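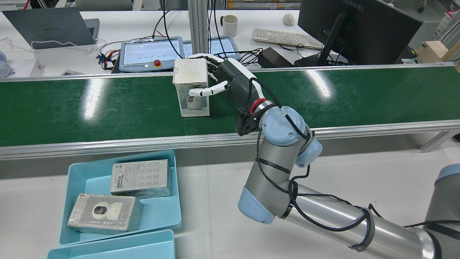

Section 3. Setting up the belt station for a shift

I wrote this section for the packing crew at Vamuvthorpe, so it covers the hand, the belt and the trays, plus what your job looks like now that the arm does the gripping. If you packed by hand before October, some of it will feel backwards for a week or so. It did for me!

1. Check the cables on the arm before you power anything up. They should sit snug under the black straps all the way to the wrist. A loose one goes in the log and the station stays off.

2. Set your light-blue trays on the white work surface, on the near side of the belt rail. Film-wrapped boxes go in flat, and please keep the barcode labels where you can read them.

3. Stand the clear plastic box upright on the green belt. The fingers go over the top edge and the thumb presses on the front, so a box lying on its side won't get picked up.

4. Wake the teach pendant and load program 3406. Leave the speed at 18 percent for the first run, even if you're behind — I know, I know.

5. Step back, run one box, and watch the grip.

CAUTION: Never reach over the rail while the program is running. The red button on the lower edge of the pendant is your emergency stop, so keep the pendant where your hand can find it.

Note: Mugs are fine at the back of the desk, away from the belt and the power adapter.

What's different for you

The old sheet had each of us lifting 200 boxes a shift. You now load trays, check labels and clear faults, and you swap with the Aletti line after lunch so the watching doesn't wear you out (it's more tiring than it sounds). Fault clearing counts as skilled time on your Katene timesheet. Put it in the second column.

If the hand drops a box, press stop, go to Section 4 and start from step 1 again.

Last revised 4 Nov 2022, Clidonness Packing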